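Intro to Robot Manipulation
Handout 3: Notes from the Goston visit
14 shares · 2 comments

These notes are for everyone who came to the September open day at Goston, and for those who had a dentist appointment. Read them before the lab.

We got the living room demonstration, run by Liesbeth Van den Broek and Traian Husar. The job is easy to state. Snacks are lying on a sofa. Put them in the cardboard box. A four-year-old can do it, though a four-year-old will want paying.

1. Why a sofa

Most of the published work you will read this term happens on a flat table under good light. A sofa seat sags, the cover wrinkles, and anything you press on sinks before it can be gripped. Traian's group started on tables, got bored of succeeding, and moved to the furniture.

Three terms to keep straight:

Compliance: how much a thing gives when pushed. The cushion has plenty. So does a bag of biscuits, up to the point where it becomes a bag of crumbs.

Approach angle: the direction the fingers come in from. Straight down is the lazy choice and works more often than it should. With a long thin bar, you want one finger on each side of the narrow dimension.

Clutter: other objects close enough to spoil the grasp. Wrappers that overlap count as clutter for each other.

2. How they collect the data

A person holds the gripper and does the task by hand, with a camera on the tool recording the view. No robot arm is involved at this stage. Liesbeth's group had 700 recordings of the box task when we visited and wanted 1,000 before training anything they would show to guests. She did 118 of them herself and says she no longer eats between meals.

Fraser Dow asked whether the person should try to be graceful. Her answer was no — be consistent, and leave the small corrections in. A policy trained only on perfect grasps has no idea what to do after a bad one.

3. What to look for in packaging

Shiny foil throws reflections that change as the camera moves. Clear plastic is worse, as the camera sees both the wrapper and the food behind it. Loose film also gives the fingers something to pinch that is not the snack, so you lift a corner of the bag and feel clever for half a second.

Thirumalai Alva had a turn and went for the easiest item first. Note that this is a strategy, and write down whether you would want a robot to copy it.

4. For the lab

Bring one page on the following. Pick two snacks from the photo that need different grasps. Say where each finger goes, which one you would move first, and what the cushion does to your plan. Josiane Collet is grading and has asked for drawings larger than a postage stamp.

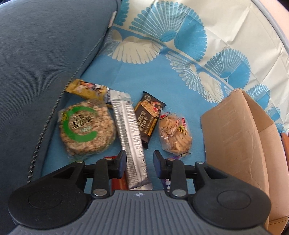 Fig. 1. Box task at Goston, gripper fingers on either side of the silver foil bar.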